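Jaltik Greifervergleich Textil — Datenkarte

Stand: Dienstag, 11. September
Kontakt: Awuor Mwaipopo (Aufnahmen), Josué Toledo (Auswertung und Steuerung)

Kurzbeschreibung

Der Datensatz enthält 2138 Episoden, in denen ein zweiarmiger Roboter Stoffteile aus einem Korb nimmt und auf einer Sitzfläche ablegt. Wir haben ihn aufgenommen, um zwei Fingersätze zu vergleichen, die an denselben Greifer passen. Die kurzen, breiten Finger heißen bei uns Skedeck, die langen, spitz zulaufenden heißen Flasero. Beide Namen sind intern und stehen so auch in den Metadaten.

Wer nur die Ergebnisse sucht, findet sie im Abschnitt Beobachtungen. Eine fertige Rangliste gibt es nicht, dafür waren die Bedingungen im Juli und danach zu verschieden.

Inhalt einer Episode

Jede Episode hat einen eigenen Ordner mit folgenden Dateien:
kopf.mp4 — Video der Kopfkamera
gelenke.csv — Gelenkwinkel beider Arme
greifer.csv — Öffnungsweite und Motorstrom, links und rechts getrennt
meta.json — Fingersatz, Stoffart, Bediener, Ergebnis

Eine Episode ist höchstens bis zu 3000 Zeitschritte lang. Längere Versuche wurden abgebrochen und haben im Feld Ergebnis den Wert "zeit".

Aufnahme

Die Arme wurden ferngesteuert. Die Software dafür heißt Quintana und liegt in einem eigenen Repositorium. Der Bediener sieht während des Versuches nur das Bild der Kopfkamera, also keine Seitenansicht. Das ist wichtig für die Bewertung von Fehlgriffen: manche davon kommen von der fehlenden Tiefe im Bild und sagen wenig über die Finger aus.

Vor jeder Serie wird der Greifer ganz geöffnet und ganz geschlossen, damit der Nullpunkt stimmt. In 36 Episoden wurde dieser Schritt vergessen. Sie sind mit "null_fehlt" markiert und wir empfehlen, sie für Auswertungen der Öffnungsweite wegzulassen. Für das Video allein sind sie brauchbar.

Beobachtungen

Mit Skedeck rutscht dünner Stoff selten heraus, wenn er einmal gefasst ist. Das Problem liegt vorher: die breiten Spitzen schieben ein flach liegendes Tuch oft vor sich her, bis es an der Korbwand steht. Flasero kommt besser unter eine Falte. Dafür fassen die langen Finger manchmal zwei Lagen auf einmal, und das zweite Teil fällt dann beim Anheben zurück oder, schlimmer, daneben.

Bei Teilen mit einer Naht oder einem angenähten Streifen war der Unterschied kleiner, als wir erwartet hatten. Josué vermutet, dass die dickere Stelle mit beiden Fingersätzen guten Halt gibt. Gemessen haben wir das noch nicht.

Der Motorstrom ist nur innerhalb eines Greifers vergleichbar. Der linke zeigt dauerhaft etwas höhere Werte als der rechte, auch ohne Stoff.

Bekannte Mängel

In 361 Episoden fehlt die Angabe der Stoffart. Wir tragen sie nach dem Video nach, so weit es erkennbar ist.
Die Körbe haben gelochte Wände. Bei Flasero kann eine Fingerspitze in einem Loch hängen bleiben, solche Fälle stehen als "kontakt_korb" in der Datei meta.json.
Die Beleuchtung wurde nicht konstant gehalten.

Fragen und Korrekturen bitte an Awuor, am besten mit der Nummer der Episode.
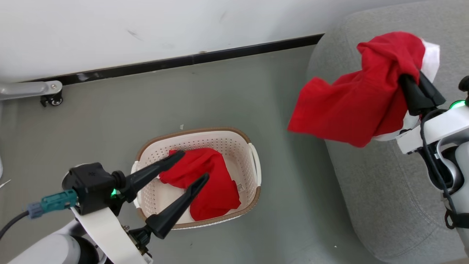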